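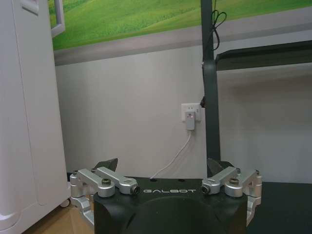
Project report: The listeners of Cillska
June 21, 2018

1. Aim
Our project wanted to find out how people in a small town discover local music. We chose the folk band Hoarau, which played two concerts in Cillska in April.

2. Method
We gave a paper questionnaire to 300 visitors at the hall. We also read the comments under the band's album Flureck on the Nukton music site, where it had 2601 plays at that time.

3. Results
Most visitors had heard of the band from a friend or a relative. Posters were the next most common answer. Younger visitors often named the Nukton site, but many of them had listened to only one song before the concert.

4. Problems
The question about age was not clear, and several people left it empty.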